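The Due Date That Wasn't Announced

How Ctibor Zelenák kept the biggest story of his year out of the papers, and what it cost him to do so

The statement, when it came, ran to two sentences. It was posted in September at seven in the morning, on the actor's own page, without a photograph. Ctibor Zelenák and his wife had a daughter. She was well, her mother was well, and the family would be saying nothing more.

The child was by then 6 weeks old.

In the trade, this counts as a considerable feat. Zelenák is the lead in Werkthorpe, a detective serial that has run for 60 episodes and is sold to broadcasters well outside its home market. He is photographed buying bread. His haircut before the fourth series was the subject of a phone-in. Between the spring read-through and the late summer wrap he attended two premieres and a charity dinner, and gave a long radio interview on the subject of his knees. In none of these did anyone ask him whether his wife was expecting.

The method was mostly administrative. The celebrity pregnancy has a fixed timetable, and the timetable leaks at known points. The first is the clinic. The second is the insurer of whatever production the parent is working on, which must be told of any likely absence. The third is the wardrobe department, where the expectant mother is also a performer. The fourth is the shop that sells the pram. The fifth is the family.

Zelenák's agency, Priltus, has a staff of nine and no separate press office. It dealt with each of these in turn. The clinic was a small one in Dakelov, a market town with one hotel and a poor train service. The booking was made in the mother's maiden name, Vávra, which is common in the district and drew no comment. The insurer was given a notice of "domestic leave, dates to follow", a form of words already present in the actor's contract and used once before, when his roof was being replaced.

The wardrobe question did not arise. Mrs Zelenák restores church organs. She worked until the seventh month and is described by a colleague as having worn the same overalls throughout.

The pram was bought second-hand.

The family was the hardest part. The couple told both sets of parents late, at a lunch, and asked that nothing be written down. A cousin nevertheless mentioned it in a message to a friend, and the friend replied with a row of small storks. Priltus learned of the message within a day, and took no action. The agency's view was that a denial issued to one person is a confirmation issued to several. The message went no further.

There is a body of practice behind all this. For the past two decades the standard model has been the sold announcement. A magazine pays for the first confirmation, for the first picture of the bump and, by separate agreement, for the first picture of the child. The fees are rarely disclosed. Each stage is tied to an exclusivity window, and the parents agree to avoid open beaches, balconies and ground-floor restaurants until the window has closed. The name of the child is sometimes held back as an additional item.

The newer model is the self-published announcement. The parents post a picture on their own account and keep both the audience and the timing. No fee is paid directly, although the post may be followed by an arrangement with a maker of cots. The magazines print it a few hours later with a paragraph on how the couple met.
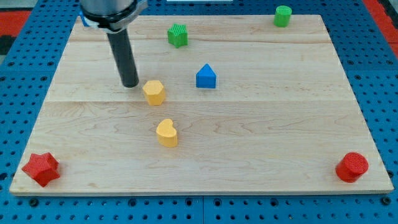 Coloured blocks on a maple board.

Zelenák was offered the first model and advised to take the second. An editor who has bought such stories told me that the opening figure would have been "a decent kitchen", and that a set of pictures taken at home would have improved on it. The agency put the offer to him in writing as it is obliged to do. He returned the letter with the word "no" beside each paragraph, including the paragraph giving the address for correspondence.

He is not otherwise a difficult man. Photographers who have worked outside his building say that he nods. He signs things. He once stood in the rain during a night shoot so that a coach party could take turns having a picture with him, and was told off by the first assistant director for getting his coat wet, as the coat was needed dry. The refusal seems to have been specific to this subject.

We met in an office above the Priltus reception desk, at half past three in the afternoon. He had agreed to 60 minutes and kept his watch on the table. He would not give his daughter's name and asked that I should not record the month of her birth more closely than it could already be worked out.

"I have played fathers," he said. "I have been paid to hold babies. There is a rule for how long you may hold one under the lights, and a nurse stands there with a clock. The baby on the set has better conditions than the baby in the magazine."

I asked whether the secrecy had been a strain.

"It was a lot of remembering. I had to remember who knew. I am used to learning lines, so I learned it like lines."

He kept no list. Priltus did: by the final month it carried fourteen names, among them a midwife, a driver, two producers and the man who services the boiler, who had seen the cot. All were asked to say nothing and none was asked to sign anything. This departs from usual practice. The confidentiality agreement is now common even for domestic staff, and a typical one runs to several pages. The agency's objection was that such a document must state what it is protecting, and that it is then kept in a drawer in somebody else's house.

The costs were modest but real. Zelenák withdrew from a stage production that would have opened in the eighth month, giving no reason, and the theatre recast at its own expense. There was some ill feeling. A newspaper suggested that he had fallen out with the director, another that he was unwell, and a third that his marriage was over. The last was illustrated with a photograph of his wife leaving a hardware shop alone, carrying a length of pipe. None of the three was corrected at the time. Only the third has been corrected since, on page 31.

There was also the matter of the dinner. At the charity event in early summer Mrs Zelenák was seated next to a gossip columnist for the whole of the meal. She wore a loose green dress and declined the wine. The columnist wrote 414 words on the evening, most of them on the chairs. He has since said that he took her to be driving.

After the statement, the attention was heavy for 2 days and then fell away. Priltus logged requests from the usual weeklies, three breakfast programmes and a manufacturer of thermometers. All were sent the same two sentences. A photographer waited opposite the flat with a long lens until the evening of the second day, when the family proved to be in Dakelov. A picture did appear later in the autumn, taken in a park, in which Zelenák is pushing a pram with the hood up. It shows the hood.

Whether the approach can be copied is doubtful. It depended on a spouse without a public career, an agency small enough to be told everything, and a shooting schedule that finished when it was meant to. A performer who is herself carrying the child has fewer options, and usually has to choose between announcing and being announced. Two agents at larger firms said that they had discussed the case with clients. Neither client had wished to forgo the fee.

Filming on the next series of Werkthorpe begins after the winter. The call sheets have been drawn up so that the lead is released by six each evening, a condition that appears in his new contract under "travel". His character, a widower for the first five series, is to be given a baby niece. The part will be shared between twins, as is normal, and Zelenák has asked to see the nurse's clock.

COMMENTS

marrowfat: Good for them. The pipe photo made me laugh, I remember that "story" running for a week.

Lindy B: Surely the theatre has a right to be annoyed. He could have told the director in confidence and it would have been sixteen people who knew or whatever. Somebody had to pay for all those new posters.

tenor_two: She did the organ at our church. Lovely work and very patient with our vicar. Had no idea who her husband was until this.

J. Oakes: Is the new series the last one? Article doesn't say.

marrowfat: @J. Oakes I read there was one more after it but don't quote me.

Contact the features desk | Subscriptions | Terms of use | © All rights reserved | Back to top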